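At home with cork: the spring display season at Rosmont

Visitors to the Rosmont Craft Centre this spring will notice that the ground-floor study room has been furnished almost entirely with things that can be picked up. The new season, prepared by curator Ornella Martinelli with the designer Raffaele Mazza, is given over to cork as it is used in the home: on the table, on the wall, on the desk and underfoot.

Cork is the bark of an evergreen oak. It is stripped from the living tree by hand, and the tree is left to grow a new layer over the years that follow. The material is light, warm to the touch and slow to let heat pass, which explains its long service beneath teapots and casserole dishes. Household objects are often cut from sheets of pressed granules, and it is with these everyday pieces that the season is concerned.

The selection runs to 70 objects, of which 30 are lent by members of the Galli Circle, the Centre's association of private collectors. The remainder comes from the Centre's own stores, where a good many had been kept in drawers since they were first acquired.

Mrs Martinelli has asked that the displays be set at domestic height and on ordinary furniture. "A coaster in a glass case tells the public very little," she writes in her introduction to the season. "On a table, among other belongings, its size and its purpose are understood at once."

Colour has received the same attention. Mr Mazza has long held that cork is poorly served by white light, under which its brown surface can appear flat, and he has favoured warm and strongly tinted lighting for small arrangements. On a pine table bathed in pink-red light, a cork globe and a stack of round coasters keep company with a cardboard tray of metal cans, and the knots and long grain of the wood remain clear beneath the glow.

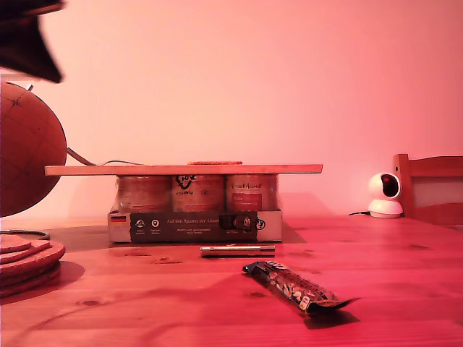 The globe as a household object

The cork globe occupies a particular place among desk furnishings. Its surface will accept a pin, so that a family may mark the towns it has visited or the homes of distant relations. Lines of latitude and longitude are commonly printed directly on the cork, leaving the material itself to stand for land and sea alike.

Rosario Testa, who looks after the Centre's paper and wood collections, advises owners to keep such globes out of direct sun and to dust them with a soft dry brush. Pins should be fine and should be drawn out straight. Damp cloths are best avoided where the surface carries printing.

Caring for coasters

Plain cork coasters may be wiped with a little mild soap and warm water, and should be laid out singly until dry. They should not be left to soak. Marks left by red wine seldom come out completely, though light rubbing with very fine sandpaper will improve a thick coaster.

Talks and handling sessions

Perla Zavala of the Gavico workshop will lead 2 handling sessions in March, at which visitors may compare natural and pressed cork. Places are limited to 30 at each session and should be reserved at the front desk. Assunta Sartori will speak on the cork trade of Rarnano later in the same month; no booking is required for her talk.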